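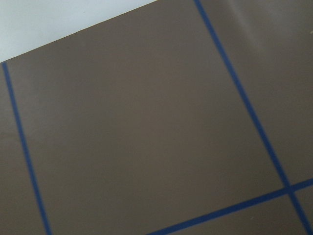
**Week 9 – automation in the workplace kitchen**
Notes for Tuesday group. Bring the Kollár reading.

Where we got to: a job is a bundle of tasks. Machine takes some tasks, rarely the bundle. Ask of every case:

- which task moved?
- who picks up what's left over?
- who gets asked before it happens?

Case this week is Hikholm, staff canteen, 257 covers at breakfast, 150 at lunch. Sandwich station on trial with an arm. Emília Šimek ran the cold counter there before the trial and still does, but her day is different. Less assembling, more setting out: board here, plate there, tray square to the tape. She calls it "laying the table for it".

Point to take from this – layout used to be in her head. Now its on the worktop where anyone can read it. Good for cover when she's off sick. Less good for her pay grade, maybe. Discuss.

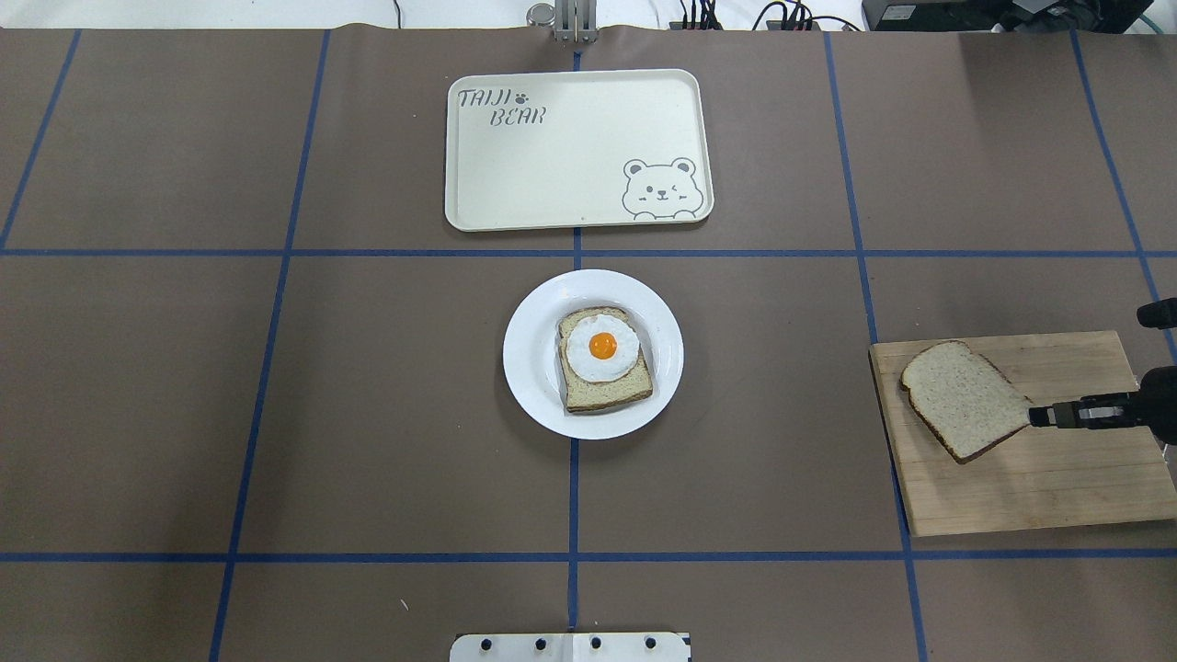
*Fig. 1. Egg sandwich: bread and fried egg on the plate, second slice in the gripper.*

Look at how small the task is. One slice, one plate. A person does this while talking to the queue. So time saved is the wrong first question (Drelar report makes this mistake, p. 823 in the reader, yes it really is that fat). Better: what else was going on while the hands were busy? Chatting, spotting that the bread is stale, noticing who hasn't been in all week.

Đạt Châu's term for this is "side work". Never in the job description, so never in the costing. Learn the term, it comes up again with Iltavura and the warehouse case. 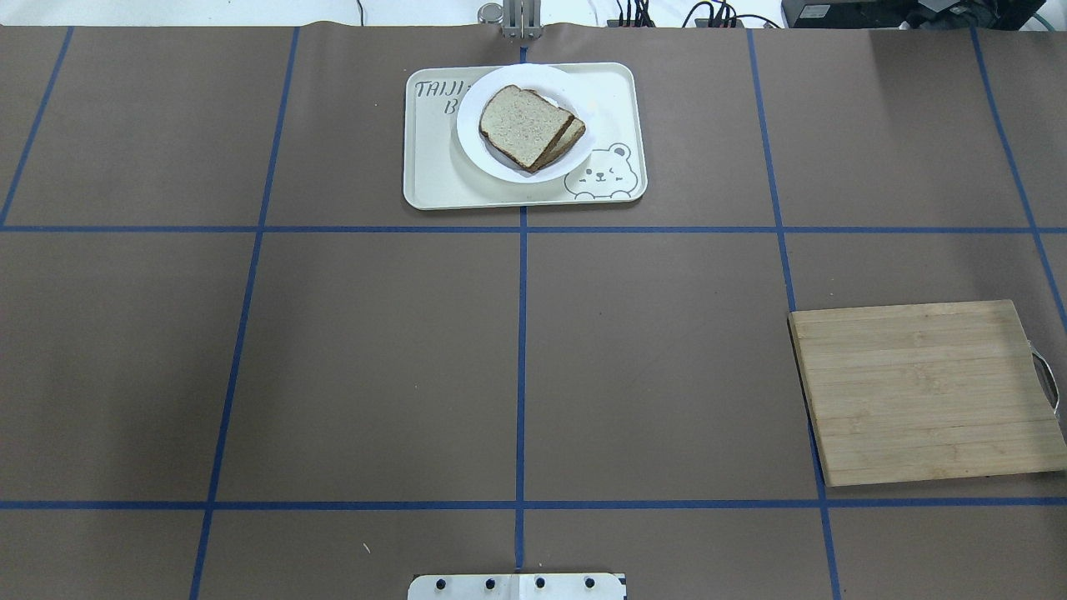 Side work tends to go one of three ways: dropped, pushed onto someone else, or written down at last and paid for. Third is rare. At Hikholm the counter staff asked for it in October, after the rota was already changed. Timing matters, see Kollár on consulting late.

Also skill. Emília now decides when to stop the arm. Is that a promotion? Same money, more blame if its wrong. Don't skip this bit in your essays, most people do.

**For next time**
- Pick a job you have done yourself. List tasks, then side work seperately.
- Mark who would be asked first if one task went to a machine
- One page, no more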